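Most dispensing errors in a small shop or lab start with the container. I have held this view since I took over the solvent shelf at Moulin, and nothing in the current labeling guidance has changed it.

The guidance treats the label as the primary control. It specifies type size, contrast and placement, and it assumes the person reaching for the bottle will read what is printed there. In practice people reach by shape and color first and read second, if they read at all. Two liquids in identical bottles will be swapped sooner or later, regardless of type size.

At Moulin we logged 112 pick errors before changing anything. Of these, 77 involved containers of the same form standing next to each other. The labels in nearly all of those cases were legible and correct. Retraining had been tried twice, and the rate returned to its earlier level within a month each time.
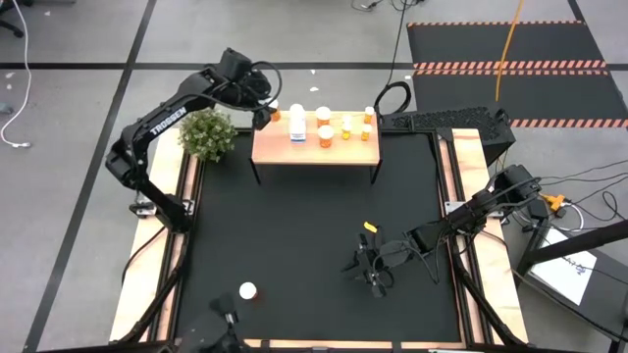

*Seven containers on a small table, with an orange bottle at one corner.*

The usual objection is cost. A single bottle type is cheaper to buy, easier to stack and simpler to reorder. Mark Anthony Dalisay made this case at length when the Zirnau site standardized on one bottle, and his purchasing figures were sound. They left out the cost of discarded batches, which sat in a different budget.

A second objection is that color codes differ between sites. This one is fair. A color has meaning only where everyone has agreed on it, and a contractor arriving from Cumer will bring other habits. Shape travels better. A wide jar and a narrow-necked bottle are hard to confuse, even by touch and in poor light.

I would therefore require that no two adjacent containers share both form and color, and I would put that rule ahead of any requirement on type size. Labels stay, as the means of confirming a choice already made. For shelves with more than 5 products, the order should also be fixed and marked on the shelf edge.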